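로봇 시연회에서 속지 않고 보는 법: 오픈데이 방문자를 위한 순서

시연회에 다녀온 사람들 후기를 읽으면 대체로 비슷합니다. "생각보다 빠르다", "곧 집에 들어오겠다". 저는 그런 후기를 별로 믿지 않습니다. 주최 측이 고른 물건을, 주최 측이 고른 자리에 놓고, 주최 측이 고른 순간에 박수를 치게 만드는 자리니까요. 그렇다고 가지 말라는 얘기는 아닙니다. 가서 제대로 보고 오면 카탈로그 열 장보다 낫습니다. 제가 Skurnby 오픈데이에 갔다가 정리한 방법을 순서대로 적습니다. 그리퍼로 잡다한 물건을 다루는 시연을 기준으로 썼고, 용접이나 팔레타이징 쪽은 해당 없는 항목이 많습니다.

준비물
- 수첩과 펜 (휴대폰 메모는 촬영하는 동안 못 씁니다)
- 초시계. 휴대폰에 있는 것 말고 따로 하나
- 주머니에 들어가는 본인 물건 두세 개. 양말 한 짝, 비닐 포장된 과자, 열쇠고리 정도
- 안내 책자는 나중에 읽을 것

1단계. 가기 전에 숫자부터 적어 둔다

초대장이나 홍보 페이지에 나온 숫자를 그대로 옮겨 적습니다. 제가 받은 안내문에는 Imus 시스템이 "2,326회 파지 학습"을 거쳤다고 되어 있었습니다. 이 숫자만 봐서는 아무것도 알 수 없습니다. 성공한 것만 센 건지, 같은 물건을 반복한 건지, 사람이 손으로 그리퍼를 들고 한 것까지 포함인지 적혀 있지 않았거든요. 숫자 옆에 빈칸을 세 개 그려 두세요. 성공/실패 구분, 물건 종류 수, 누가 움직였는지. 현장에서 이 세 칸을 채우는 게 목표입니다.

2단계. 서는 자리를 고른다

정면은 피합니다. 정면은 발표용 자리라서 손가락 끝이 물건에 가려 잘 안 보입니다. 옆에서 손가락과 물건 사이의 틈이 보이는 위치가 좋습니다. 창 쪽에서 빛이 들어오면 그림자가 어디에 떨어지는지도 봐 두세요. 해가 든 상태에서 잘 되던 동작이 커튼을 친 뒤에도 되는지 물어볼 거리가 생깁니다. 저는 물어봤고, "조명은 크게 상관없다"는 답을 들었습니다. 커튼은 쳐 주지 않았습니다.

3단계. 물건을 먼저 보고 기계는 나중에 본다

다들 팔이나 그리퍼부터 쳐다보는데 순서가 틀렸습니다. 난이도는 물건이 결정합니다. 단단하고 각진 것, 축 늘어지는 것, 반짝이는 것, 투명한 것으로 나눠서 적으세요. 투명하거나 반짝이는 물건은 카메라로 윤곽을 잡기가 까다로운 편이고, 천으로 된 물건은 잡을 때마다 모양이 달라집니다. 상 위에 블록만 놓여 있으면 저는 그냥 커피 마시러 갑니다.

Skurnby 쪽은 이 점에서는 나쁘지 않았습니다. 파란 체크무늬 천 위에 성격이 다른 물건들이 섞여 있었고, 양말로 만든 인형 같은 흐물흐물한 것도 있었습니다. 체크무늬 바탕도 단색보다는 정직한 선택이라고 봅니다. 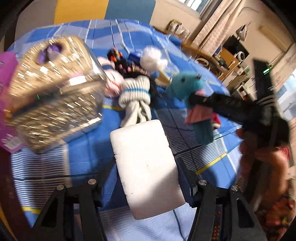
그리퍼 쪽에서 본 작업면. 두 손가락 사이로 흰 폼 패드가 보이고, 오른쪽에서는 사람 손이 검고 긴 천을 잡고 있다.

4단계. 사람 손을 센다

이게 제일 중요한데 후기에는 거의 안 나옵니다. 시연 중에 사람 손이 작업면 안으로 몇 번 들어오는지 바를 정(正) 자로 표시하세요. 물건을 다시 세워 주는 손, 천을 펴 주는 손, 슬쩍 방향을 돌려 주는 손을 전부 포함합니다. 손이 들어왔다고 해서 속임수라는 뜻은 아닙니다. 다만 진행자가 "자율"이라는 말을 썼다면 그 손이 무슨 일을 했는지는 물어볼 권리가 있습니다.

또 하나, 그리퍼 자체를 누가 움직이는지도 따로 적습니다. 손에 들고 쓰는 그리퍼로 사람이 시범을 보이는 것과 로봇 팔이 혼자 하는 것은 완전히 다른 일입니다. 둘을 같은 행사에서 번갈아 보여 주면 관람객 머릿속에서는 금방 하나로 합쳐집니다. 저도 점심 먹고 나서 메모를 다시 보고서야 구분이 됐습니다.

5단계. 손가락 끝을 본다

멈춰 있을 때 가까이 가서(허락받고) 봅니다.
- 손가락이 물건에 닿는 면이 딱딱한지, 무른 재료가 덧대어 있는지
- 나사가 보이면 손가락만 따로 교체할 수 있는 구조인지 질문
- 케이블이 어디로 지나가는지, 움직일 때 걸릴 자리는 없는지
- 닳은 자국이 있는지

닳은 자국이 전혀 없으면 새 부품이냐고 물어보세요. 새 부품이라면 얼마 만에 갈았는지까지. 제가 물었을 때 안내를 맡은 Vlasta Říha 씨는 소모품 교체 주기를 파지 약 500회라고 했습니다. 옆에 있던 다른 직원은 그보다 훨씬 길다고 했고요. 두 답 모두 적어 왔고 지금도 어느 쪽이 맞는지 모릅니다.

6단계. 본인 물건을 내민다

준비해 간 양말을 꺼낼 차례입니다. 정중하게, 하지만 진행자가 다음 순서로 넘어가기 전에 말해야 합니다. 거절당해도 괜찮습니다. 거절 이유가 정보입니다. "안전 규정상 외부 물건은 안 된다"와 "아직 그런 물건은 안 해 봤다"는 전혀 다른 대답이니까 들은 그대로 적으세요. 저는 앞의 대답을 들었습니다. 양말 한 짝이 얼마나 위험한지는 각자 판단하시기 바랍니다.

7단계. 연속 10회를 요청한다

한 번 성공한 동작은 별 의미가 없습니다. 같은 물건, 같은 위치로 연달아 10회를 부탁하고 초시계를 누르세요. 중간에 떨어뜨려도 시계는 멈추지 않습니다. 사람이 주워 주는 시간까지 넣어야 실제로 쓸 때의 속도가 나옵니다. 홍보 영상에서는 바로 그 시간이 잘려 나갑니다. Ifans 쪽 영상도 그랬고 Skukutside 쪽도 그랬습니다.

다 해 주지 않으면 해 준 만큼만 적습니다. 나머지를 성공으로 채워 넣지 마세요.

8단계. 질의응답에서 쓸 질문

- 오늘 본 물건 중에 학습할 때 한 번도 쓰지 않은 것이 있습니까?
- 가장 자주 실패하는 물건은 무엇이고 오늘 상 위에 있습니까?
- 바탕 천을 바꾸면 다시 학습해야 합니까?
- 발표 자료의 시도 횟수에 실패도 들어 있습니까?

마지막 질문은 개발 담당 Juraj Čierny 씨에게 했는데, 그나마 그날 가장 쓸 만한 답을 들었습니다. 2,326회 중 669회는 버린 기록이라고 하더군요. 왜 버렸는지는 시간이 없어 듣지 못했습니다. 그래도 이런 숫자를 입 밖에 내는 사람은 드물어서 명함을 받아 왔습니다.

9단계. 당일에 정리한다

집에 가는 길에 1단계에서 그려 둔 빈칸을 채웁니다. 하룻밤 지나면 박수 친 장면만 남습니다. 못 채운 칸은 빈칸 그대로 두고 담당자에게 메일로 다시 묻습니다. 제 경우 '물건 종류 수'가 아직 비어 있고, 메일은 보냈는데 답이 없습니다. 12월에 한 번 더 공개 행사를 한다니 그때 같은 양말을 들고 가 볼 생각입니다. 답이 오면 이 글 아래에 덧붙이겠습니다.

작성일 14/08/2024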